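Print this page | E-mail this thread

We use cookies to remember your login and reading position. By staying on the forum you agree to this. OK | More information

Old windows: restore or replace?

lilla_ny
Hello everyone, and thank you for letting me join! I'm Lilla Nyitrai, and we moved into my great-aunt's house in Havilmont in November. It has 11 windows, every one of them wood, and every one of them lets the wind in. My husband wants vinyl all round. I grew up visiting this house and I love those windows (I learned to count on the panes, which probably isn't a good argument). Is it silly to want to keep them?

puttyknife8
Not silly at all, and welcome! Get yourself a scraper, a tub of putty and a weekend with the radio on. Start with the worst one, so the others feel easy afterward. Mine had 2 layers of paint gluing the sash shut and it still came free with patience.

Talebi
I'm going to be the grump. I restored mine and would not do it again. I spent 1000 dollars on wood repairs and storm panels, and the back bedroom is still chilly in January. Your husband has a point, Lilla.

Aranka Győri
Oh Talebi, you and your back bedroom! I do think you skipped the weatherstripping, dear, I remember that thread. Lilla, before you decide anything, think about color, because it changes how you feel about the whole job. Everybody paints them white without a second thought, and a dark red against a pale speckled wall is such a lovely warm thing, with the sky behind it.

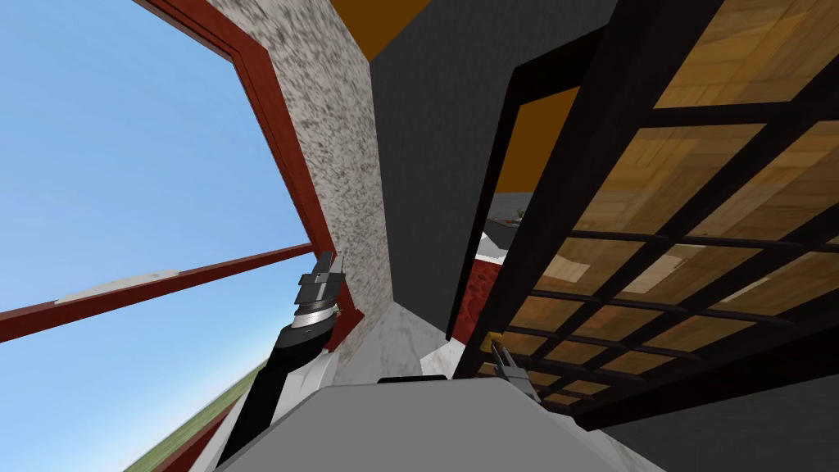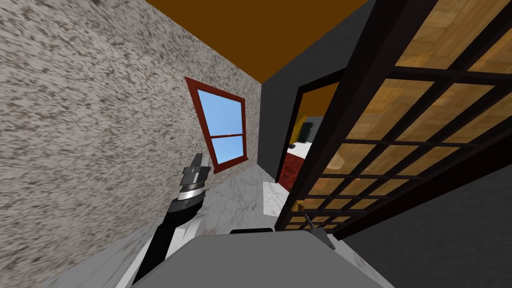
Dark red window frame, speckled wall, blue sky

puttyknife8
That's a handsome red, Aranka. I'd worry about a dark color on the sunny side, though. Mine blistered in two summers.

Aranka Győri
Then you painted over damp wood, I'm afraid. I've had a deep red on the south side for eight years and I only touch up the sills.

Talebi
I did do the weatherstripping, for the record. Brass, from Dosley, all the way around. It rattles less, I'll give it that.

lilla_ny
You're all so kind, even the grump! I've talked my husband into letting me try the pantry window first. If it's still drafty by spring we'll get a quote from the vinyl people over in Pliltham. Aranka, did you use oil paint or the water kind?

Aranka Győri
Oil, and thin coats, and leave it alone overnight no matter how much you want to poke it.

E-mail this thread | Print this page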